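# Vurnance Tote Handler

The **Vurnance Tote Handler** is a robotic picking and sorting kit sold to tool rental counters, repair shops and school laboratories.

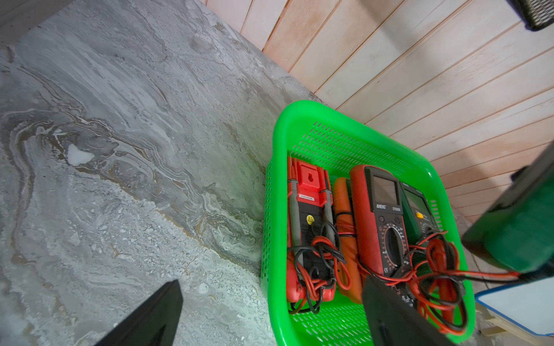 The kit is produced by Vurnance and was first offered for sale in June, after a trial period at the Curkari tool library. It consists of a single arm, a gripper with two fingers, a small camera mounted near the gripper, and a controller that runs the supplied software. Its main purpose is to take small hand tools out of open baskets and return them to marked places on a shelf or bench. Electrical test equipment is regarded as one of the harder classes of goods for the system. A green plastic basket holding a clamp-style meter and two digital multimeters, one of them red and marked ANENG, presents the usual difficulty: the test leads lie in loops across the tools, and some run out over the rim. The software must decide which item can be gripped without dragging its neighbors along by the wire.

## Design

The arm is bolted to a bench or to a wheeled stand. The gripper fingers are black, open and close in parallel, and can be replaced by the user with a hex key. Because the camera travels with the gripper, the view of the work changes as the arm moves, and the software builds its plan from several looks at the same basket. A fixed overhead camera is offered as an option but is not required.

The standard kit includes 4 plastic baskets, a calibration card, an emergency stop button and a printed setup guide. Baskets from other makers may be used if the rim is stiff enough to be gripped. Vurnance advises against soft fabric bins, which fold under the fingers.

## Operation

A work session begins with the operator placing a basket within reach of the arm. The operator then selects a task from a menu. Three tasks are supplied with the kit:

- **Empty**, in which items are lifted out one at a time and set down on a clear surface
- **Sort**, in which items are placed by type
- **Carry**, in which the whole basket is gripped by the rim and moved

In the Empty and Sort tasks, the arm gives priority to items that have no cable lying over them. Where every item is covered, the software looks for a loose loop of cable, lifts it aside and looks again. If 7 attempts are made without success, the arm returns to its rest position and a light on the controller asks for help. The operator may then free the item by hand and resume the task.

The kit does not test or inspect the equipment it handles. Reading the condition of a meter, its leads or its battery remains the duty of staff.

## Software

The picking software is licensed from Plalirer and was adapted for the kit by Vurnance. It is updated through a wired connection. New kinds of items can be added by the customer, who guides the arm by hand through the desired motion and saves the result. The setup guide suggests 200 guided motions for an item with trailing cables — fewer are needed for rigid objects such as wrenches or screwdrivers.

Saved motions are stored on the controller. Customers who wish to share them with other sites may do so through a library kept by Plalirer, although this is turned off when the kit is delivered.

## Service and support

Vurnance offers 2 service plans. The basic plan covers repair of the arm and controller at the maker's workshop. The full plan adds a visit for setup, a yearly check of the joints, and a replacement arm while repairs are carried out. Gripper fingers are treated as wearing parts and are not covered by either plan. In some regions, installation and training are handled by Tomić, a dealer in workshop equipment.

## Reception

A review issued by the Curkari tool library in October 2020 found the kit dependable with boxed and rigid goods. It rated the handling of multimeters and similar items as fair, noting that leads were sometimes carried along with the wrong tool. The library recommended that borrowers be asked to wrap leads before returning equipment, and it has since added cable ties to its test equipment sets.

The same review praised the quiet running of the arm and the plain wording of the menus. It was critical of the setup guide, in which the section on calibration was placed after the tasks that depend on it. Vurnance later issued a revised guide with the sections in a different order.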